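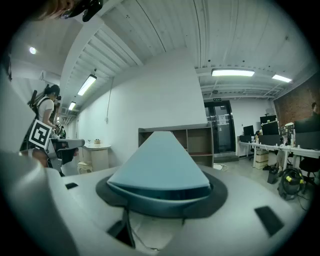

Page last changed: September

Norken hand-held gripper pair, reviewed after 86 sessions

I bought the Norken set with my own group's money, so nobody has asked me to be kind. We use it for recording manipulation tasks with two hands, mostly at a desk, and we had before it a pair which we printed and assembled by ourselves. I will compare with that older pair often, as it is the only other one I know well.

The set comes as two grippers, the marker cubes, a charger and a short printed guide. The order was made through Zondemik and it arrived complete, but the guide was for an older version. The pages on pairing are wrong. If you got the same guide, skip to the file on the support page and save yourself an afternoon.

Weight and grip

My first worry was the weight. On paper it is lighter than our old pair, and in the hand it feels lighter still, as most of the mass sits close to the palm. After one hour I feel it in the thumb, not in the wrist. Ermira Nedeljković, who has smaller hands than me, had a different experience. She can close the fingers fully only when she moves her hand forward on the handle, and then the trigger is at a bad angle for slow closing. There is only one handle size. I wrote to Norken about it and they answered politely that a smaller one is "planned", with no month given.

The finger pads are black and curved, and they are the best part of the product. They hold a flat box by its side very well, also when you want to tip it up on its edge and keep it there. With our old pads this was the task where we lost the most recordings. Fabric is less good. A thin T-shirt slides out if you pull it quickly, and for folding you have to learn to pinch deeper than feels natural.

By session 60 the left pad had a small tear near the base. A spare pair of pads costs more than I think is fair, but changing them takes 3 minutes and needs only one screwdriver.

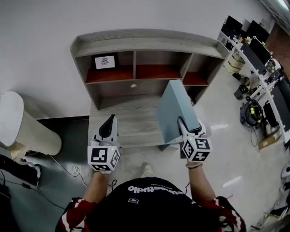
Senad Krasniqi

Markers and tracking

Each gripper carries a white cube with black square markers on its faces. The cube sits low, below the fingers, and I was afraid that my own arms would hide it. In normal desk work this happens less than I expected. It happens when you reach into something deep — a drawer, a low shelf — and for such tasks I now stand more to the side.

The small green light on the cube is easy to see when you look down at your hands, and I like it very much. Steady green means that the gripper is connected and recording. With the old pair I had to turn to the monitor every time, and more than once I worked a full session with one hand not saved. I only wish it would blink before the battery is empty. At present it goes off and you notice it or you don't.

Light matters. Our room has fluorescent lamps in different directions on the ceiling and there is a glossy floor, and I expected trouble from reflections. The tracking was steady on the desk. Close to the glass door it was worse, especially in the late afternoon, and we moved our task furniture away from there.

Software

The recording program, Plumiten, is sold together with the grippers and you can't really use one without the other. It starts quickly and it doesn't crash. The list of sessions is difficult to search, because names can't be changed after saving. We have now 1462 clips and a part of them is called "test", which is our fault but also theirs.

Calibration is asked for at every start. It takes 2 minutes if you do it calmly. Milovan Berisha from our group tried to skip it for one week and compared the result: the finger opening was wrong by a small but constant amount in each clip. So please do not skip it.

Export works to the usual formats. Time stamps of the left and right hand agree well, and for me this alone was worth the change from our own build.

Support

I wrote to support three times. Two answers came on the next day and were useful, the third came after two weeks and told me to restart the computer.

Who should buy it

If you record with both hands every day and you have no wish to print and repair parts, I can recommend the set. If you record only now and then, build a pair, or ask somebody to lend you one, as the price is hard to defend for a few sessions. People with small hands should try the handle first. Stojanović has a pair in their showroom and they let you hold it as long as you like.

What I like: pads on hard objects, the green light, time stamps.
What I don't like: one handle size, no battery warning, session names, the old guide in the box.

I will add a note when the smaller handle comes out. Questions about our settings can go in the comments, and I read them usually in the evening.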